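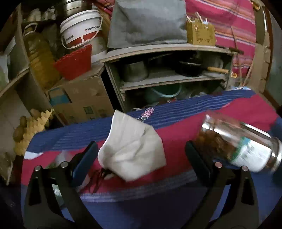
Chamado 3250: garra não segura o frasco de vidro na demonstração

Aberto por: Joonas Hirvonen
Local: Okthorpe, sala de visitas
Data: 1 de outubro de 2020
Prioridade: alta (dia aberto em andamento)

Descrição
Na segunda visita da manhã, a garra escorregou no frasco deitado sobre a manta listrada. Fechou, levantou um pouco e soltou. Com o saco de pano branco, nenhuma falha. Dedos pretos com almofada azul-escura na face interna, os mesmos do ensaio de junho.

Registro
10h20. Repetido com o frasco na mesma posição, em diagonal, tampa metálica para a direita. Escorregou de novo.
10h35. Almofadas limpas com pano seco. Sem mudança.
10h50. Força de fechamento estava em 40 no painel do Ornura. Passei para 200. O frasco subiu, mas girou e a tampa encostou no dedo.
11h05. Aproximação refeita, pegando pelo rótulo verde e branco e não pelo vidro liso. Cinco tentativas, cinco boas.
11h15. Terceiro grupo entrou. Demonstração completa, frasco e saco.

Pendências
Manolakis vai conferir por que o perfil voltou para 40 depois de reiniciar.
Pedir à Ovine um par de almofadas de reserva.
Tempo limite do fechamento mantido em 2000 ms.

Situação: resolvido com ajuste manual. Chamado fica aberto até a resposta sobre o perfil.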